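# Neues Urnenfeld in Evville: Ich war beim Rundgang dabei

Seit Dezember kann man sich in Evville für einen Platz unter den Linden anmelden, und weil mich inzwischen die halbe Nachbarschaft darauf anspricht, schreibe ich es jetzt einfach mal auf. Der Waldrandteil des Friedhofs, also das Stück hinter der alten Wasserstelle, wird zum Urnenfeld. 267 Plätze sind es, alle für biologisch abbaubare Urnen, und gepflegt wird die Fläche vom Friedhof selbst. Wer also Angst hatte, dass die Kinder aus München jedes zweite Wochenende zum Gießen anreisen müssen: müssen sie nicht!

Ich war beim öffentlichen Rundgang um 14 Uhr dabei, mit viel zu dünnen Schuhen (die Wiese ist um diese Jahreszeit ein Schwamm). Es kamen deutlich mehr Leute, als ich gedacht hätte, und die wenigsten sahen so aus, als hätten sie gerade einen Trauerfall. Eher Paare um die siebzig, die das Thema gern vom Tisch haben wollen, und ein paar in meinem Alter, die wohl für ihre Eltern mitgehört haben. Das Bestattungshaus Pintér hat durch die Fläche geführt, die Firma Fuller hatte ihre Grabplatten auf einem Anhänger dabei.

## Was es kostet und was drin ist

Ein Einzelplatz kostet 535 Euro, und zwar für die gesamte Ruhezeit. Da habe ich gleich nachgefragt, denn bei meiner Tante stand damals eine ganz andere Zahl auf der Rechnung als im Prospekt. Also: Die 535 Euro sind nur der Platz und die Rasenpflege. Das Öffnen und Schließen der Stelle kommt dazu, die Urne natürlich auch, die Einäscherung sowieso, und die Platte mit dem Namen bezahlt man ebenfalls extra. Klingt nach Kleingedrucktem, stand aber ordentlich auf dem Blatt, das wir in die Hand bekommen haben. Bitte lest es trotzdem zweimal, gerade die Rückseite.

Es gibt auch Partnerplätze für zwei Urnen. Die liegen alle auf der Seite zur Mauer, und davon sind es nur 77. Bei denen war am Nachmittag schon ordentlich Betrieb auf der Liste, so viel habe ich beim Vorbeigehen gesehen. Den genauen Preis dafür wollte man noch nicht nennen, der muss erst noch durch den Gemeinderat. Finde ich ein bisschen ungeschickt, ehrlich gesagt: Da sollen sich die Leute verbindlich vormerken lassen und wissen nicht, was es am Ende kostet. Auf meine Frage hieß es, von der Vormerkung könne man kostenlos zurücktreten, bis die Satzung veröffentlicht ist. Na gut. Ich habe es mir auf dem Blatt dazugeschrieben.

## Die Platten

Über die Grabplatten wurde am längsten geredet, und das hätte ich vorher nie vermutet. Erlaubt sind nur flache Platten, die bündig im Rasen liegen, damit der Mäher drüberfahren kann. Fuller bietet sie in hellem Sandstein und in dunklem Granit an, dazu zwei Schriften. Das war es dann auch mit der Auswahl. Keine Fotos aus Porzellan, keine aufgesetzten Engel, keine Laternen. Ein Herr neben mir fand das kahl, seine Frau fand es wunderbar, und die beiden haben das den ganzen Weg bis zum Tor weiter ausdiskutiert — ich hoffe sehr, dass es ein Partnerplatz für zwei Geschmäcker wird.

Ich selbst habe mit dem Granit geliebäugelt, bis ich gehört habe, dass er im Schatten der Linden gern Grünbelag ansetzt. Der Sandstein tut das auch, nur sieht man es da offenbar als Patina. Gereinigt wird einmal im Jahr, im Frühling, und zwar ohne Hochdruck. Wer öfter sauber haben will, darf selbst mit Wasser und Bürste ran, mehr aber nicht. Essigreiniger ist ausdrücklich verboten (bitte, bitte merken, ich kenne da jemanden in meiner eigenen Familie).

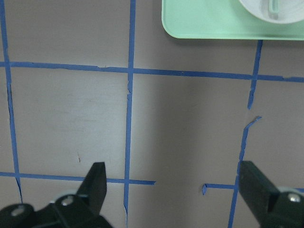
Bei der Inschrift gilt übrigens: Name und Jahreszahlen sind das Normale, ein kurzer Zusatz ist möglich, wenn er in eine Zeile passt. Ein Kreuz oder ein anderes Zeichen kostet einen kleinen Aufpreis. Man darf die Platte auch ganz ohne Namen legen lassen, und wer gar keine will, bekommt stattdessen einen Eintrag auf der gemeinsamen Stele am Eingang. Die steht noch nicht. Bisher gibt es dort ein Fundament und eine Menge Matsch.

## Und die Vorsorge?

Pintér bietet zum Urnenfeld einen Vorsorgevertrag an, der heißt Culolis. Der Name ist, sagen wir, Geschmackssache, ich habe ihn beim ersten Mal falsch verstanden und beim zweiten Mal auch. Dahinter steckt aber etwas ziemlich Bodenständiges: Man legt zu Lebzeiten fest, wie die Bestattung ablaufen soll, sucht sich Urne, Blumen und Musik aus und zahlt entweder auf einmal oder in Raten auf ein Treuhandkonto ein. Das Geld liegt damit getrennt vom Geschäftskonto des Bestatters. Genau danach sollte man bei jedem solchen Vertrag fragen, egal wo man ihn abschließt.

Ändern kann man seine Wünsche später auch noch. Musik und Blumen jederzeit, einfach per Brief oder im Gespräch, beim Ort der Beisetzung wird es etwas umständlicher, weil der Friedhof dann zustimmen muss. Mich hat vor allem interessiert, was passiert, wenn ich wegziehe. Antwort: Der Vertrag bleibt gültig, die Überführung nach Evville zahlt man aber selbst, sofern man sie nicht mit hineinnimmt. Für die innerdeutsche Überführung gibt es einen festen Baustein, fürs Ausland wird einzeln gerechnet. Kann man machen. Ich überlege noch.

Was ich gut fand: Es wurde nichts verkauft an dem Nachmittag. Es lagen Mappen zum Mitnehmen da, und wer einen Termin wollte, konnte sich eintragen, aber hinterhergelaufen ist einem niemand. Bei einem früheren Infoabend in einer anderen Stadt hatte ich nach zehn Minuten schon einen Kugelschreiber in der Hand und ein Formular auf dem Knie, das brauche ich nicht noch mal.

## Blumen, Kerzen, Hunde

Jetzt zu den Sachen, bei denen es erfahrungsgemäß den meisten Ärger gibt. Frische Blumen dürfen zur Beisetzung hingelegt werden und bleiben liegen, bis sie verwelkt sind, dann räumt der Friedhof ab. Danach bitte nur noch an der zentralen Ablage neben der Bank, auch an Geburtstagen und zu Allerheiligen. Kerzen ebenfalls nur dort, im Glas, und unter den Linden wegen des trockenen Laubs überhaupt keine. Gestecke mit Draht oder Plastik nimmt die Verwaltung sofort weg.

Das ist streng, ich weiß. Als mein Vater gestorben ist, war mir das Hinstellen einer Kerze direkt am Grab wahnsinnig wichtig, und ich bin nicht sicher, ob mir eine Ablage dreißig Schritte weiter gereicht hätte. Wer das ähnlich sieht, ist auf dem alten Teil mit einem klassischen Urnengrab vielleicht besser aufgehoben. Die gibt es weiterhin! Das ist in den Gesprächen ein wenig untergegangen, manche dachten, das neue Feld würde die alten Gräber ersetzen. Bestehende Grabstellen lassen sich ganz normal verlängern.

Hunde dürfen an der kurzen Leine mit, auch auf das neue Feld. Da ging ein richtiges Aufatmen durch die Runde. Auf dem Weg von der Wasserstelle hinüber liegt jetzt feiner Schotter, mit dem Rollator ist das mühsam, das habe ich bei einer Dame direkt vor mir gesehen. Die Gemeinde will den Weg noch walzen lassen. Wann, konnte keiner sagen.

## Wie man sich anmeldet

Vormerken lassen kann man sich in der Friedhofsverwaltung, vormittags bis 12 Uhr, oder schriftlich. Telefonisch geht es nicht, das hat schon für Verdruss gesorgt. Mitbringen muss man den Ausweis, und für einen Partnerplatz müssen beide unterschreiben, notfalls mit Vollmacht. Man bekommt eine Nummer und darf sich in der Reihenfolge dieser Nummern seinen Platz aussuchen, sobald die Fläche freigegeben ist. Auswärtige können sich auch eintragen, kommen aber erst nach den Evvillern dran.

Freigegeben wird abschnittsweise, zuerst der Streifen an der Mauer, danach das Stück unter den beiden großen Linden. Der Rest muss warten, bis der Rasen richtig angewachsen ist. Die ersten Beisetzungen sollen im April möglich sein. Wer vorher jemanden verliert, kann die Urne im Kolumbarium neben der Kapelle unterbringen und später umsetzen lassen, die Gebühr dafür wird erlassen. Das finde ich anständig gelöst.

Einen zweiten Rundgang gibt es im Februar, wieder um 14 Uhr, Treffpunkt am Haupttor. Ich gehe noch mal hin, schon allein, um den Preis für die Partnerplätze zu hören, und schreibe ihn dann hier dazu. Diesmal aber in Gummistiefeln.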